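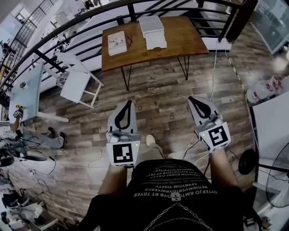 Home Devices Companies Timeline Search

Pledau (handheld)

Reading time: 2 min

The Pledau is a basic mobile phone made by Lapointe and sold under the Ruteo brand. It was designed in the town of Tidarham, where Lapointe has its main office, and it is the second Ruteo phone with a color screen. The first shops received it in December.

Design

The phone has a plastic body with a removable back cover. It weighs 100 grams with the battery inside. Number keys are large and have a small space between them, so that the phone can be used with gloves. There is no touch screen. The side button opens the flashlight, also when the keys are locked.
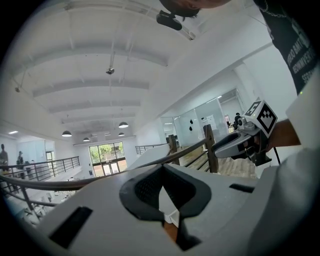
The battery has a capacity of 1,085 mAh and is charged by a round connector, the same as in the older model. Many owners complained about this connector - it is hard to find a spare cable for it.

Software

The system is made by Lapointe and has no app store. The address book keeps 603 contacts and the inbox keeps 200 text messages. When the inbox is full, the oldest read message is deleted. A later update added an option to turn this off.

Reception

Reviewers liked the loud speaker and the simple menu. The camera was considered weak, especially indoors.

Filed under: Feature phones, Ruteo devices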